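Grip faults on foil packaging: what we found at the Millunham bench

Two weeks into the packaged food set, the hand-held grippers began losing foil bags during the lift. The fault report came from Leonor Cordeiro, who logged 92 drops in 600 picks on the snack bag task. Boxed items handled on the same shift showed no increase.

The first suspect was the encoder. A slipped encoder reports the fingers as closed before they are, and the operator eases off too early. Vitória Tavares swapped the unit for a spare and reran the task. The drops continued at the same rate, so the encoder went back in.

The cause was in the fingers. The black pads had picked up a thin film of oil, probably from seasoning packets with weak seals, and it spread from item to item. On cardboard the film made little difference. On glossy foil the pads slid upward as soon as the bag took its own weight, and operators squeezed harder to compensate.

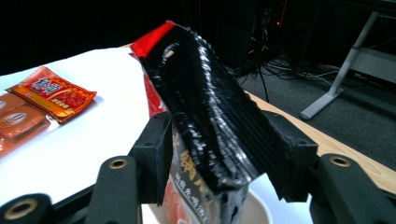

Squeezing harder caused the second fault. An inflated bag pushes back, and the load goes straight into the linkage arms. On 3 grippers the pivot had developed enough side play to let one finger close at an angle – visible by eye once the tool was held up to a light. One of them jammed half closed and pinched an operator's thumb while she was freeing it. The injury was minor, but it has been entered as a safety incident and the tool is out of service.

Until the replacement arms arrive from Deltmont, the following applies to all Fonseca and Bukine benches:

Wipe both pads with alcohol every 5 bags and let them dry before the next pick.

Grip foil bags below the top seal, where the film has some slack. Do not grip across the contents.

If a finger jams, put the tool down and release it with the hex key. Do not pull on the fingers.

Recordings from the affected tools are on hold. Finger width is unreliable wherever the pivot had play, and those episodes will be checked before any are released for training.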